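Returns, Bay Two

Nayeli Palomino logged case 1639 at the start of the shift. Type: footwear, adult. Status: returned, sender unknown. The procedure at Drosby allowed 20 minutes per box.

She wrote down the carton first. Brown cardboard, hinged lid, two round holes in the lid. She had done 800 of these since October and the wording no longer changed much.
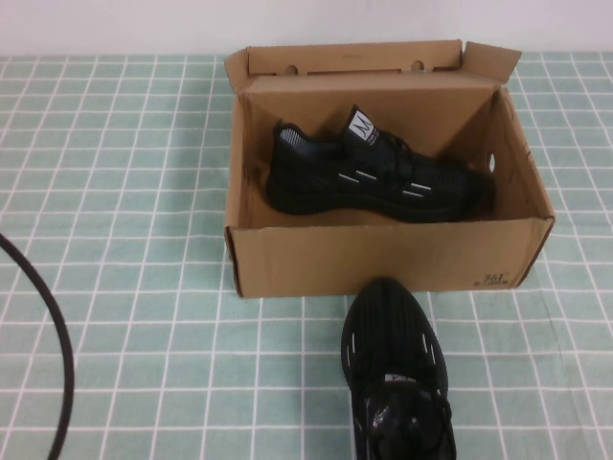 Her brother had left in October. He had taken one bag and his work badge from Tultora, and the badge had been mailed back in a plain envelope with no note. She had logged that too, at home, on the back of a gas bill. Item: badge. Condition: good.

Lucía Ortuño came by with the scanner and asked if the case was closed.

"Open," Nayeli said.

"It's shoes."

"There's no name on the form." 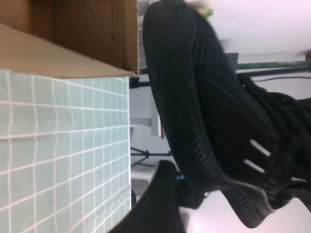 Lucía set the scanner down. The rule for unnamed returns was simple. Hold for 900 hours, then release to Clirus for resale. Most people on the shift skipped the hold and changed the start date. Nayeli had never changed a date.

She checked the size against the form. It was his size – it was also the size of a great many other men. She entered it in the correct field and moved to the next one.

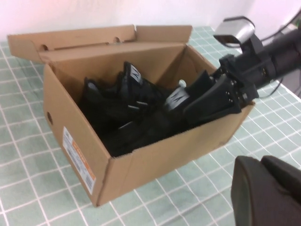

"You could call him," Lucía said.

"The number is out of service."

"Since when?"

Nayeli gave the date, 30 March 2021, without looking it up. Lucía took the scanner and went back to her own bay.

The form had one field left, for remarks. Nayeli left the cursor in it for a while. The box stood on the green cloth, and she followed one white line of the grid until it reached the cardboard. Then she typed: hold, full term. She saved the case and put in a request for the next one.
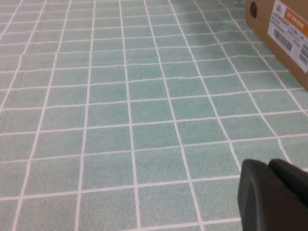
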